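How to Dry Clothes Indoors Without the Musty Smell

By Rin Shibata

Wet laundry smells when it stays damp too long. If you don't have a dryer or a yard, the fix is mostly air movement and spacing.

Start at the washer. Run a second spin on the highest speed the fabric allows. My Prerko tops out low, so I spin towels twice. Take the load out as soon as it stops. An hour in a closed drum is enough to start the smell.

Shake each piece hard before you hang it. Turn jeans and hoodies inside out and leave zippers open. Pockets dry last, so pull them out.

Leave 3 inches between large items on the rack. Shirts go on hangers, buttoned at the top only. Socks, underwear and washcloths take up too much room on a flat rack and do better on a round hanger, which can go on a hook, a shower rod or a stand.

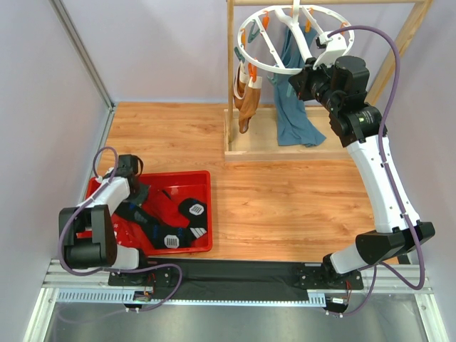
Laundry in a red bin, with a round hanging rack on a light wooden stand.

Set a fan on low and aim it just under the clothes. Keep the door open a few inches. In damp weather, close the windows and run a dehumidifier instead. Ours is a small Rarnby that cost $279, and it clears a normal load overnight with the bedroom door shut. Empty the tank before you start.

After 20 minutes, smooth out collars and hems by hand. Turn heavy items over halfway through. Check waistbands and underarms before folding, and if they feel cool, give them more time.

If clothes already smell, rewash them with a cup of white vinegar in place of softener. Don't mix vinegar with bleach. Clean the door gasket while you're at it.

Next: Getting Towels Soft Without a Dryer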